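**Multi-finger hand vs two-jaw for kitchen work**

**brunton_rig** wrote:

We have had the Wundance hands on both arms since August, replacing the Elelano two-jaw units. Same arms, same controller. Peak grip went down, cup handling got better, and cycle time is worse by a margin I can't blame on tuning. Current settings: finger force cap 36 N, wrist loop at 300 Hz. Head and wrist views: 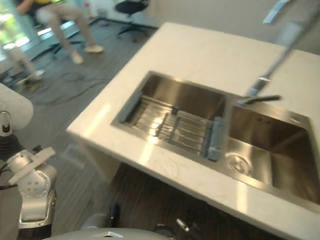
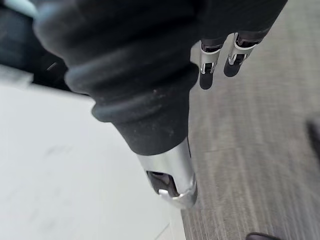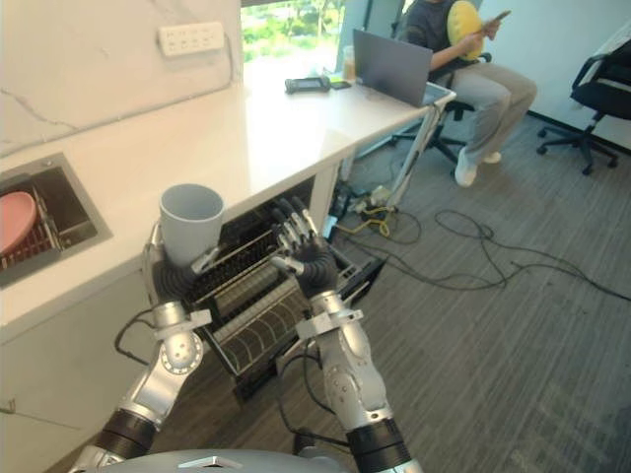 Dishwasher racks are where I'd like other people's numbers. With the two-jaw we closed on a single wire and pulled. With fingers the contact is spread over several wires and the wrist torque estimate gets noisy, so the controller backs off early. Has anyone filtered this without adding lag?

**v_wihongi** wrote:

Drop the force cap before you touch the filter. Ours was reading finger flex as load.

I'd also question the swap. A two-jaw with soft pads does cups perfectly well, and you have far fewer joints to calibrate.

**marama_c** wrote:

Disagree with Vaughan on cups. Straight-sided ones, fine. Anything tapered creeps out of parallel jaws once the arm tilts. We logged 4,000 picks at Domuvthorpe and most two-jaw drops were tapered ware.

Agree on calibration — it's a nuisance.

**v_wihongi** wrote:

Which pads? The stock Elelano ones go hard.

**marama_c** wrote:

Stock, changed at 1,680 picks. The drop rate didn't move.

**brunton_rig** wrote:

Cap is now 28 N. Early back-off is less frequent on the lower rack, unchanged on the upper. Will try a notch filter next and post the traces.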